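Notes for the storage section, still needs tidying up before we hand it in.

**What we tried.** Folding clothes so they stand on edge in a clear bin, against just piling them flat. Andri Rüegg did the folding, I kept the notes. Idea came from the Farkas handout: if you can see every item from above you stop digging.

**Rules.** Fold to a third, no taller than the rim. Table cleared to one side first. Max 200 mm per fold, measured with a ruler, not by eye.

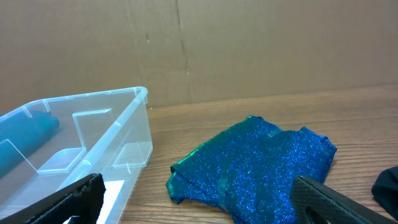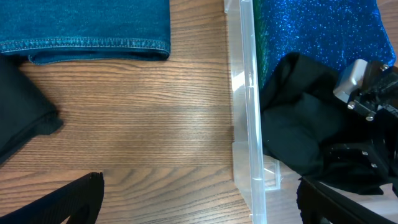
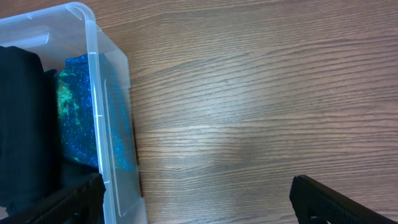
**Problems.** Glitter fabric is slippy and wont hold a crease. Denim holds it fine but eats up space, the hem is the thick bit. Knits sag after a while unless something is next to them. Rolling was quicker than folding but we lost track of which end was up.

**Time.** 37 minutes for the first full go, incl. arguing. Second go not timed, forgot.

**Still to do**
- ask Miklós Kerekes if we can use his survey answers
- try the Brikex bin aswell, different depth
- redo the table of fold heights, two rows are swapped
- word count, limit is 900 and we're over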